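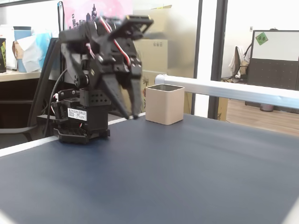

What does Stotine do?

Stotine checks the math behind online slot games and the written terms of the bonuses attached to them. Our clients are game studios and casino operators.

Games Bonus Terms Reports About Contact

Company > About Stotine

Stotine is a privately held testing company. We do not run a casino, take bets or hold player funds. Work is billed at a fixed fee per game or per bonus document, and the fee is the same whether the item passes or fails.

The company was started by Conall Horgan, who had previously written payout tables for three-reel and five-reel games. He still signs each final report. The catalog now covers 836 games, and we have reviewed 2,601 sets of bonus terms.

Game testing

A studio sends us the game build, the reel strips and the pay table. We calculate the theoretical return to player from the reel strips first. We then run the build through Illum, our simulation tool, and compare the two figures. A result outside the agreed tolerance is sent back with the spin log attached. We do not suggest changes to the math.

Games with a shared jackpot are handled separately. The base game and the jackpot contribution are tested as two items and reported on two pages, as a single combined return can hide a low base game behind a large prize that few players will see.

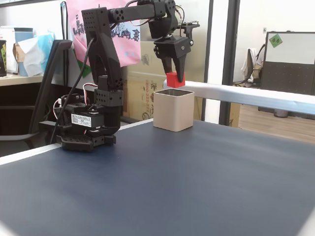

Red cube held over the square container.

Bonus terms

Most of our reading time goes to free spin offers. Each set of terms is entered into a form with 112 fields, covering wagering multiples, maximum bet while a bonus is active, excluded games, expiry and withdrawal caps. Fields that the terms leave blank are listed in the report as "not stated." We treat a missing maximum bet rule as a fault when winnings can be voided for breaking one.

Cluvik is the public side of this work. It lists the key fields for offers whose operators have agreed to publication. Entries show the version of the terms we read, and an entry is removed when the operator changes the wording without sending us the new text.

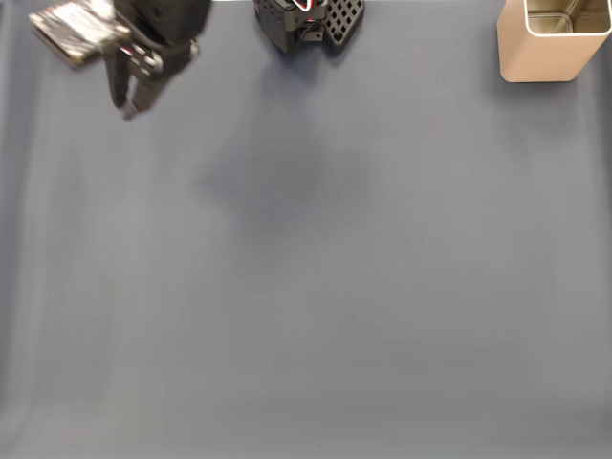

Offers that run across several deposits are read as one document. If the second deposit carries a different wagering multiple from the first, both are shown, along with the order in which the casino applies them. Spins on a prize wheel are entered under the same form, with the odds of each segment if the operator supplies them.

Staff and offices

We have 36 employees. About half work on simulation and the rest on terms, client support and accounts. The main office is on the second floor of the Chaudhary Building. Test builds can be delivered there on encrypted drives or sent through the client portal.

Staff may not hold accounts with any operator whose games or terms are under review. The rule applies until the final report has been issued.

Report requests

Copies of a report are released only to the client named on it. Players with a dispute should contact the casino and then its licensing body. We cannot rule on individual winnings.

Page last revised 15th September

Shares 14 Comments 0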